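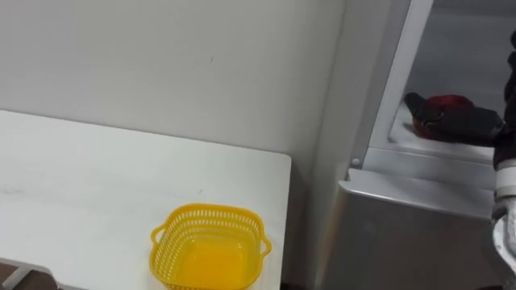
What is the difference between a periodic and a perpetual inventory system?
A periodic system updates the stock record only when goods are physically counted, usually at the end of a month or quarter. A perpetual system updates the record each time goods are received, issued or sold.

Unit 4: Inventory Records for Small Businesses
Course instructor: Nelu Pascu
Tutorial sections: Zeeshan Chaudhry

Students should read this handout before the Thursday tutorial and bring a calculator. The material is examinable. Knowledge of Unit 3 (purchases and purchase returns) is assumed.

4.1 Cost of goods sold under the periodic system

Under the periodic system, no entry is made for cost at the time of sale. Cost of goods sold is found at the end of the period:

Opening inventory + net purchases - closing inventory = cost of goods sold

Net purchases include inward freight and exclude returns and allowances. Students frequently leave out freight. It is part of the cost of bringing goods to their place of sale and must be included.

Stitwood, a retailer of sewing supplies, begins the month of June with 40 spools of upholstery thread at $7 each. It buys more thread during the month for $1,266, freight included. At the end of June the closing inventory is valued at $784.

Opening inventory: $280
Net purchases: $1,266
Goods available for sale: $1,546
Closing inventory: $784
Cost of goods sold: $762

The figure of $762 covers everything that left the shelves, including any thread lost, damaged or stolen. The periodic system cannot separate these amounts from true sales.

4.2 The physical count

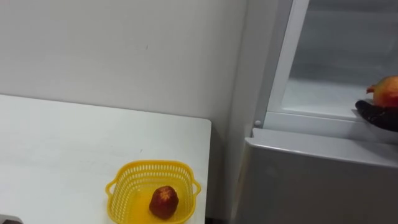 A physical count is required under both systems. Under the perpetual system its purpose is to test the record; under the periodic system it supplies the closing figure itself. Counting should take place when no goods are moving in or out. Small items are best gathered in an open container with handles, such as the yellow plastic basket on the table, and taken to a clear surface to be counted. Each count sheet is signed by the person counting and by a second person who did not see the first result.

Goods held on consignment for another business are excluded. Goods in transit are included if title has passed to the buyer. Refer to the Girton and Warraich problems in the workbook for practice with both rules.

4.3 Shrinkage

Shrinkage is the difference between the perpetual record and the physical count when the count is lower. It is normally charged to cost of goods sold. A large or repeated difference should be investigated before any adjustment is posted.

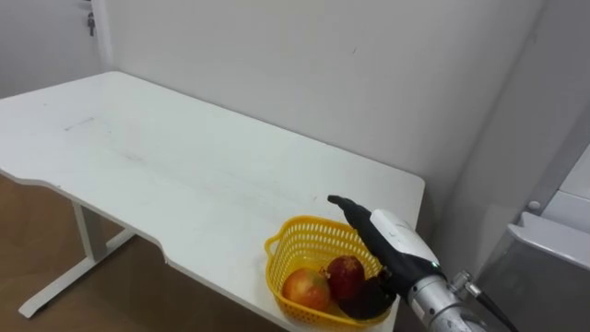
Figure 4.2. White table with a cutout along its front edge.

4.4 Tutorial preparation

Complete the Skivitz problem in full, showing goods available for sale as a separate line. Answers without workings will not receive credit.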